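Home | Kitchen | Laundry | Shed | Ask Trinh

Drying clothes on a balcony

My flat in Salinas has six rooms if you count the cupboards, and none of them wants wet washing in it. So it all goes out on the balcony, mostly after supper, when the machine has finally stopped walking across the kitchen.

Carry everything out in one basket and put it down near the railing, with room to get round it. Shake each thing hard before it goes up. Dark clothes come out of my machine in a single knot, and whatever pale item you were looking for will be inside the knot.

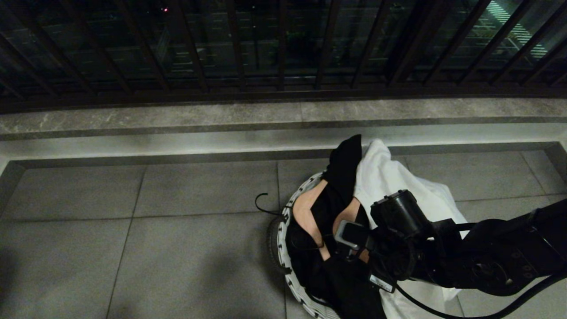
Basket on the tiles, black things on top as usual.

Wipe the ledge before you start. City ledges look clean until a sleeve touches them.

T-shirts do better on hangers than on pegs, which leave two little ears at the hem. Feed the hanger up from the bottom so you don't stretch the neck, then get both shoulders level.
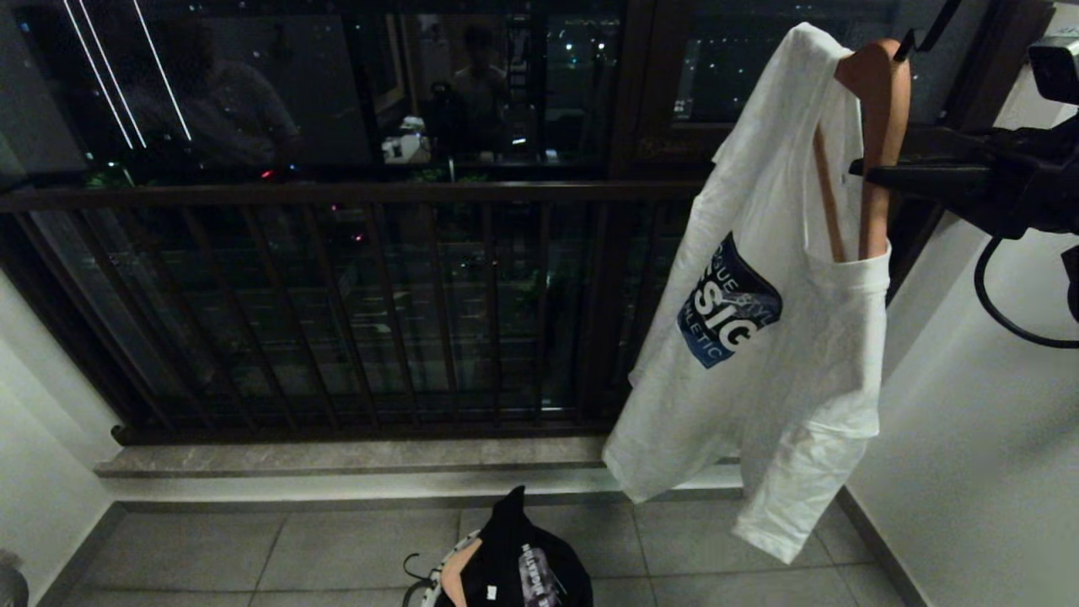 Pull the hem straight, smooth the sleeves with your palm and turn anything with a print inside out if it will be hanging in the sun next day. Wooden hangers are kinder to shoulders than wire, but check for rough varnish first. I have a good shirt with a brown stripe that will tell you why.

Leave a hand's width between hangers. If it's March, bring the lot in before bed, unless you enjoy doing the rinse cycle twice.

Contact Trinh Vi | © Lostundale Household Notes | Back to top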